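The Robot Will See You to the Kitchen

Lertchai Ratanaporn has been in the rental appliance business long enough to distrust anything that arrives with a brochure. When Nalano offered his company a trial of its household robot service, he said yes, then asked to see the contract before he asked to see the robot.

"The contract was 46 pages," he says. "The part that said what the machine would do in a kitchen was 2 pages. I read those a lot of times."

Nalano rents the robot by the month. You get the machine, a setup visit and a list of what the company calls home skills. Opening a refrigerator is on the list. So are wiping a counter and carrying things from one room to another. Ratanaporn, who furnishes apartments in Stadbridge for people on short work contracts, wanted to know if the service could restock a kitchen between tenants without someone standing next to it.

I asked him if it could.

"It depends who you ask. The sales people say yes. The setup technician said yes, with the right refrigerator. That was the first time I heard there was a right refrigerator."

He isn't joking. Nalano's compatibility sheet covers doors with a bar handle and doors you pull by the edge, but the second kind comes with a footnote. Edge doors need what the sheet calls a teaching session, which is billed separately. Most of the apartments Ratanaporn runs have edge doors. He bought them because tenants hang wet towels on handles and the screws work loose.

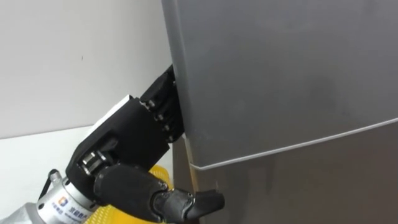

"People look at a hand with fingers and they think it must work like theirs," he says. "You and I don't think about a fridge door. You feel the seal give and you ease off. I asked them how the robot knows when to ease off and I got a very long answer. I wrote down what I could and asked for the rest in an email. The email was shorter."

His own test was simple. He asked for 110 door openings spread over the trial, in different apartments, with his staff keeping the tally instead of Nalano's. The company agreed to the number and objected to the tally. They settled on both sides keeping one.

When we spoke the count was still going, and he wouldn't give me a score. He did say he had stopped using the word "unattended" in meetings.

"Somebody has always been there. Every time. A nice person with a laptop, very helpful. But I'm being quoted a price for a service without that person in it, and I haven't seen that service yet."

He had quotes from two other firms, Hubmann and Benetti. Hubmann wanted a minimum of 10 apartments before it would send anyone out. Benetti offered a cheaper machine with a simple two-finger gripper and was frank that it would need handles fitted on the doors. Ratanaporn liked the frankness more than the handles.

So why stay with Nalano at all? He took a while over that one.

"The technician is good. When something goes wrong she tells me before I ask. And I do think the hand is a clever piece of work, I'm not blind. I just don't rent cleverness. I rent apartments, and the milk has to be in the fridge when the tenant walks in."

The trial ends in March. He has asked Nalano for a revised contract with the teaching sessions folded into the monthly price, and for a line stating how often a member of its staff can be expected on site. The first request is being looked at. He was still waiting for a reply to the second.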